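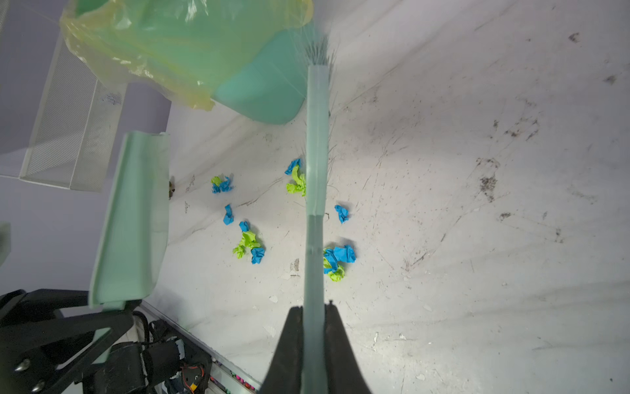 Solveig Wikström

How to sweep up small scraps with a hand brush and dustpan

A small brush and a light dustpan will clear a tabletop or a patch of floor faster than a vacuum, and you don't have to unwind a cord. Most people do it in the wrong order and end up chasing the same scraps twice.

What you need
A hand brush with fairly soft bristles
A dustpan with a straight lip
A small bin with a bag in it

Step 1. Line the bin first. Fold the rim of the bag well down over the edge on all sides. A bag that is too small will slide in as soon as something lands in it.

Step 2. Pick up anything you want to keep. Toys and figurines go on a shelf or in a basket until you finish.

Step 3. Put the dustpan down close to the bin with the lip flat against the surface. Hold it still.

Step 4. Start at the far edge and pull the scraps toward the pan in short strokes. Crumpled paper rolls, so keep the bristles low and don't flick at the end of the stroke.
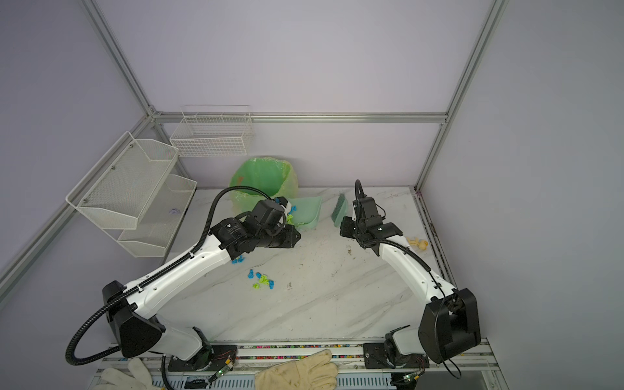 Kausar Zaidi: I do the big pieces by hand and only brush what's left. My dustpan is shallow and crumpled paper falls off the front when I lift it.

That works well too. With a shallow pan, empty it after every few strokes and tip the handle down slightly as you lift.

Step 5. Move the pan back an inch and sweep again. This gets the thin line of dust left along the lip.

Step 6. Lower the pan into the mouth of the bin before you tip it. Tap the back with the brush.

Step 7. Check the corners and behind the bin, then knock the bristles clean against the inside of the bag.

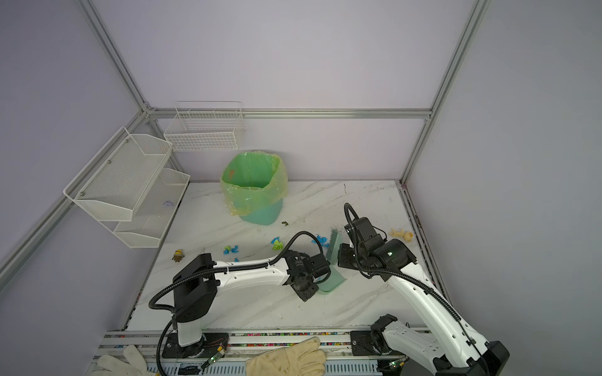

Can I use the same brush on the floor and the table?
Keep two if you can. If you only have one, do the table first, then the floor, and wash the brush in warm soapy water before it goes back to the table. Let it dry with the bristles down.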